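Pluvis Robotics Club
Minutes of the Regular Meeting, March 1, 2025

The meeting was called to order in the Plallholm lab. The minutes of the previous meeting were approved as written.

Treasury. The balance was reported as $1,809. A request for $68 for replacement cable ties and table markers was approved without objection.

Bowl task. The manipulation team reported on its entry for the Custer Student Challenge. Both arms will be used, and the attempt limit stays at 30 per session.

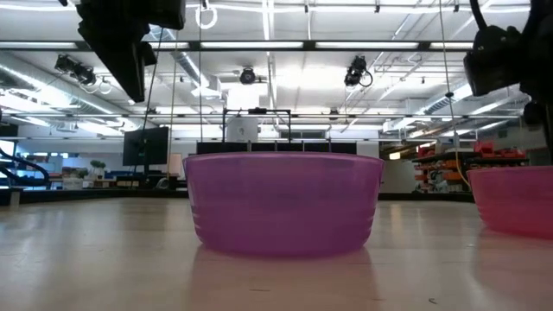

Minutes recorded by the Club Secretary

The team is working with translucent plastic bowls, one purple and one a pinker shade. Members discussed reflections on the tabletop and whether they should be considered when the camera settings are reviewed. It was agreed to keep the present lighting until the next session - any change is to be entered in the lab log first.

Guerra module. Section 2 of the student handbook remains in draft. Comments are due before the next meeting.

Other business. Members were reminded to return storage bins to the shelving at the end of each session.

The meeting was adjourned. The next regular meeting will be held later in March.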